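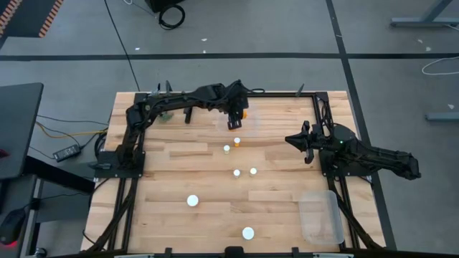
Arbeitsplatte aus hellem Holz mit schwarzem Rahmen

Stellenangebote / Handwerk & Produktion

Tischlerin oder Tischler (m/w/d) für Massivholzplatten gesucht

Die Tischlerei Cludar fertigt Arbeitsplatten, Esstische und Werkbänke aus Massivholz, überwiegend Ahorn, Buche und Esche. Für unsere Werkstatt suchen wir zum nächstmöglichen Termin Verstärkung in Vollzeit. Wir sind derzeit 10 Beschäftigte, dazu kommen 3 Auszubildende.

Ihre Aufgaben
- Zuschnitt, Sortieren und Verleimen von Stäben und Lamellen
- Hobeln, Schleifen und Ölen der fertigen Platten
- Ausschnitte für Spülen und Kochfelder nach Aufmaß
- gelegentlich Montage beim Kunden – meist im Umkreis, selten mit Übernachtung

Ihr Profil
- abgeschlossene Ausbildung als Tischler oder Schreiner
- sicherer Umgang mit Formatkreissäge, Abricht- und Dickenhobel
- Maschinenschein (TSM 1 und 2)
- Führerschein Klasse B, gern auch BE
- CNC-Kenntnisse sind von Vorteil, werden aber nicht vorausgesetzt

Auch Bewerberinnen und Bewerber, die länger nicht im Beruf gearbeitet haben, können sich melden. Die Einarbeitung dauert in der Regel mehrere Wochen und beginnt in der Plattenfertigung.

Wir bieten
- unbefristeten Vertrag nach der Probezeit
- Einstiegsgehalt von 3.697 Euro brutto im Monat bei entsprechender Berufserfahrung
- Arbeitszeiten von 6.45 bis 15.30 Uhr, freitags kürzer nach Absprache im Team
- Arbeitskleidung und Sicherheitsschuhe werden gestellt
- Werkstatt mit fast 1.638 Quadratmetern Fläche, Absaugung im März erneuert

Die Stelle kann auf Wunsch auch mit 32 Wochenstunden besetzt werden. Bitte geben Sie das in der Bewerbung an.

Bewerbung
Schicken Sie uns Lebenslauf, Zeugnisse und den frühestmöglichen Eintrittstermin. Fotos eigener Arbeiten sehen wir gern, ein Bewerbungsfoto brauchen wir nicht. Wer möchte, kann vor der Zusage zwei Tage zur Probe arbeiten – die Tage werden bezahlt. Unterlagen auf Papier senden wir nur zurück, wenn ein frankierter Umschlag beiliegt.

Zuletzt aktualisiert: 9. Juni 2020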